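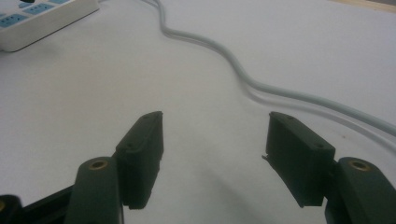
Arndale Textile Workshop, Dye Room Notebook

28th April

Madder again! I finally got back to the Potura wool after leaving it alone for most of March, and I am so glad I did. Weighed out 200 g of the washed yarn, mordanted it overnight with alum, and split it into 2 skeins so I could try the chalk question Loretta keeps bringing up (does our tap water really need it or are we just copying the old recipe card?).

Skein A, no chalk: a kind of brick orange, nice enough, a bit flat. Skein B, pinch of chalk in the bath: way redder, close to what we got from the Drirkov roots last year. So Loretta wins that one and I owe her a coffee.

I let the pot creep too hot near the end, my own fault, I was on the phone with Avram about the late roots order. You can see it on A, the brown creeping in at one end of the skein. Next time I'm clipping the thermometer on and staying put until it comes off the heat.

Trinity, if you read this before I'm in: the exhaust bath is in the lidded bucket under the sink, please don't dump it! I want to run the silk scraps through for a peach. Also we're low on alum again, and the big scale wants new batteries (it showed me 1545 for an empty bowl, which, no).

Rinsed both at the end, B bled a little more than A. Hung them on the back rail. Light test strips go in the window once they're dry, half covered with card, same as the weld ones.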